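4.2 Sandwich assembly with two finger sets

The sandwich task is the one we were most looking forward to, and it turned out to be the hardest on the grippers. Soft food gives a controller very little to push against. A tomato slice bends and a leaf of lettuce folds over on itself, and a slice of sausage will happily stick to its neighbour. We ran the same arm and the same controller with both sets of fingers, the narrow Perkness pair and the wider Uneser pair, so that any difference we saw would come from the fingertips.

Ingredients are presented on edge in clear slots on either side of a metal tray, and the sandwich is built in the middle of the tray (Figure 7). Standing the slices up was Octavio Ledesma's suggestion, after a frustrating November in which we tried to pick them up flat and mostly chased them across the table. On edge, a slice can be pinched from both faces, and the same approach works for bread, tomato and sausage with only a change in closing width. It's a small change to the bench and we loved what it did for us!

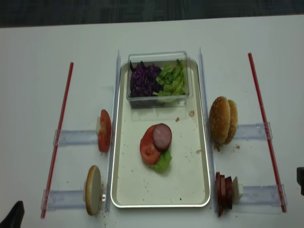

Figure 7. Sandwich workspace with a partly built stack of lettuce, tomato and sausage on the tray.

Each finger set was given 46 attempts, split over two sessions, with the ingredients replaced between sessions. An attempt was scored on placement only: a slice counted as placed if it overlapped the one under it and stayed put when the fingers opened. We did not score neatness, though we have strong opinions about it. Offsets like the one between the tomato and the sausage in Figure 7 were accepted as long as the upper slice was supported.

The Perkness fingers were the better of the two at taking a single slice of sausage from the row. Their tips are thin enough to slide between faces, and they brought away a second slice only twice. The Uneser fingers did this 14 times, nearly always on the first slice of a fresh row, when the faces were pressed closely together. On tomato the order flipped. The wider pads spread the load and left the slice in good shape, while the narrow tips tended to dent it near the rim and then carry it at a tilt.
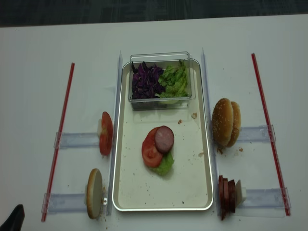
Release was where we learned the most. With both sets, a slice tended to cling to one finger as the jaws opened, and it landed a little toward that side. The Tiltport controller lets us open the fingers one at a time, and a short pause between them (around half a second) cut the drift a good deal for the wide pads. It made almost no difference for the narrow ones -- they hold so little of the slice that it has usually let go before the second finger moves.

Bread was easy for everyone. Neither set dropped a bun half, and we could lower the closing force to the Perić setting used in Section 4.1 without losing the grip. We kept that setting for all the bread attempts reported in the next table.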